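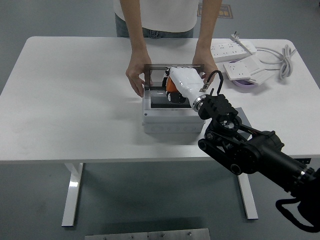 October, 21:40
Posted by Zamfir to the Marnby Water Users list

Hello all,

I read the message from earlier this week and I would like to answer it, because I think one point was not correct. I quote it here:

> The letter from Akent says that our standing charge will go up by 12 pounds
> in the spring. They write it is for the new storm tank at Pumarville. But we
> in Marnby do not use Pumarville, our sewage goes to the old works by the
> bridge. Why must we pay? I suggest we all write to complain before the end
> of the month. Also my meter was read twice and the two numbers don't agree.

It was true until last year that Marnby used the old works. Now only the houses below the church are connected there. The other streets, 785 homes if the Akent leaflet is right, are pumped to Pumarville. So most of us do use it, and the complaint as it is written would be easy for them to refuse.

I am not saying that we should be quiet. The same leaflet says that the overflow into the river was open on 27 days last winter, and the tank was promised already in the previous price plan. If customers have paid for it once in that plan, I don't understand why it appears again as a new cost. This is the question I would ask — and I would ask it in writing, with the page number of the plan, which is page 3 in the short version.

For the houses below the church the situation is different. They could ask for the lower charge, but I don't know if Akent has such a tariff. Maybe somebody on the list has tried?

About the meter: please look if both readings are in cubic metres. My own bill had an estimated reading in between, marked with a small "E", and it was higher than the real one that came after. They corrected it when I sent them the number by email, but it took six weeks.

I can prepare a draft of the letter and send it to the list, if there is interest. Please correct my English in it, I will not be offended.

With kind regards,
Zamfir

4 replies | 0 shares
Contact the list owner | Back to top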